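Week 6: Estimating, or How Much Tile to Buy

Course handout, Introduction to Home Repair Trades
Instructor: Soledad Barrios

Read before class. Bring a tape measure, a pencil, and whatever you got wrong on last week's sheet.

1. Why this gets its own week

Most of you signed up to learn how to set tile. I know this because you keep asking when we get to the saw. The saw is next week. Tonight we do arithmetic, the part of the trade that decides whether you get paid.

My first job on my own was a kitchen in Ramville. I measured it standing in the doorway, by eye, with great confidence. I ran out of tile with one wall to go, and the store had none left from the same batch. The new boxes were the same color in the way that two brothers are the same person. The customer noticed before I had my coat off.

2. Area

Width times height, in feet, gives you square feet. If the tape says inches, divide by 12 first. Do not multiply inches by feet. Somebody does this every term and ends up with a bathroom the size of an airport.

Say the wall is 12 feet 6 inches wide and 8 feet high. That is 12.5 times 8, or 100 square feet. Write it down with the unit next to it. A number with no unit is a rumor.

Measure the width twice, once low and once high. In an old house the two will not agree. Use the larger one and try not to take it personally.

3. Taking out the openings

Subtract windows and doors, but not all of what you measure. Tile has to be cut to go around them, and the cut pieces come from whole tiles you paid for. The house rule in this class:

Opening under 4 square feet: ignore it.
Opening of 4 square feet or more: subtract half.

Genji Fukuda, who teaches the evening section, subtracts the full amount and adds it back as waste. He gets nearly the same answer I do and we have agreed not to discuss it. Use either method on the homework, but say which.

4. Waste

Straight grid, square room: add 10 percent.
Offset rows (brick pattern): add 12 percent.
Diagonal: add 15 percent, and ask the customer again if they really want diagonal.
Stone or anything sold as "natural": add another 5 on top, for the pieces you will open the box and reject.

These are class numbers. Your future boss will have different ones and will believe in them deeply.

5. Boxes

You can't buy 110 square feet of tile. You can buy boxes. Divide by what a box covers and round up. Always up, even when the calculator says 11.02. Especially then.

Worked problem. The wall is 100 square feet, straight grid, no openings. Add 10 percent: 110. The box covers 10 square feet. Eleven boxes. Then buy a twelfth, keep the receipt, and leave it sealed until the job is finished. If the store won't take returns, the twelfth box goes in the customer's garage, where it will live for thirty years and be the most useful thing in there.

6. Grout and joints

Narrow joints use less grout and forgive less. Wide joints use more and will hide a tile that wandered. A grout color darker than the tile shows off the grid, so the grid had better deserve it. Students who picked dark grout for the practice board in October may wish to visit the board and think.

Shiny surfaces are also honest to a fault. Light coming across a wall at a low angle picks out every raised corner, so check your work with a flashlight held flat to the surface before the adhesive sets up. The customer's lamp will do it later if you don't.

7. Homework

a) A floor is 25 feet by 20 feet. Find the area (you should get 500 square feet) and the number of boxes for a straight grid and for a diagonal one.

b) The Geltell showroom job: total tile area 3,000 square feet, offset rows, box covers 15. How many boxes? How many trips in a pickup, if you can carry 200 square feet of tile at a time? Show your work, including the moment you decided to rent a truck.

c) Measure one wall where you live. Draw it, with openings. If your landlord asks, it's for school.

Homework is due at the start of class. "It's in the van" is not a form of submission.

8. Next week

The wet saw, at last. Closed shoes, no loose sleeves, hair tied back. We start at 6:30 and the shop door sticks, so push. Read the chapter on layout lines in the Minami workbook and skip the part on mosaic sheets; we'll do those later, when your spirits can take it. The Zindico calculator app is allowed for checking answers. It does not know about your twelfth box.

Tan wall tile with darker grout, pale floor

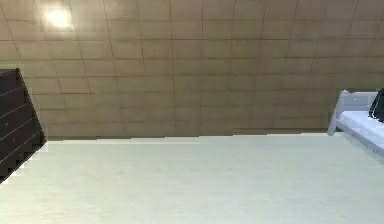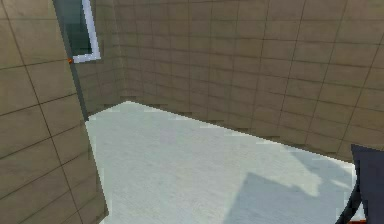 Page last changed: October, 4:15 p.m. (box count in section 5 corrected, thank you to the three people who wrote in)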